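4.3 Setting up the work area and teaching the pick height

Carry out this section after the arm has been bolted down and the Gavow controller has passed its start-up check (section 3). You will need the soft cloth supplied with the Ilovard cell, a flat piece of cardboard and a 5 mm hex key.

Caution: Keep one person within reach of the stop button whenever the arm is powered. Do not put your hands on the cloth while the arm is in Run.

Preparing the surface

1. Switch the controller to Hold and wait for the status light to stop flashing.

2. Lay the cloth flat in front of the base and smooth it out from the middle. Folds under the workpiece will throw off the height reading.

3. Route the arm cable and the power leads outside the cloth. Leads may lie on the floor during set-up but must be tied or covered before the cell is handed over.

4. Move chairs and stands back until the arm can swing from side to side without touching them.

5. Place the cardboard on the cloth, well inside the reach of the arm. It does not have to be square to the base. Used cardboard will do, provided it lies reasonably flat.

Teaching the pick height

6. Select Teach on the controller and open page 11, Surface Height.

7. Support the forearm with one hand and press the release on the controller. The joints go slack, so take the weight before you press.

8. Guide the gripper out over one end of the cardboard and lower it until the fingers touch. Do not lean on the wrist.
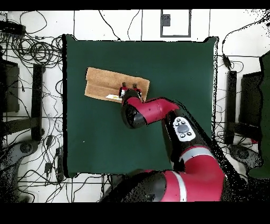 9. Let go of the release. The joints lock and the height appears on the display. Press Store.

10. Raise the gripper clear, move to the other end of the cardboard and repeat steps 7 to 9.

11. Compare the two stored values. If they differ by more than 3 mm, smooth the cloth and start again from step 6. If the difference remains, the base is not level. Go to section 3.2.

Note: Controllers with Zargate software older than August 2023 show the height in steps, not millimetres. Use the conversion table in the appendix.

Checking the result

12. Clear the area, select Run at low speed and start the test pick. The fingers should close on the edge of the cardboard without pushing it along the cloth.

13. If the fingers close above the cardboard, lower the offset by one and try again. If the arm stops with error 51, the fingers have met too much resistance. Raise the offset by one, clear the error and repeat the test.

Repeat this section whenever the cloth or the finger pads are changed. Replacement pads are sold in pairs by Sarantis and must be fitted as a pair.

Revised October 2023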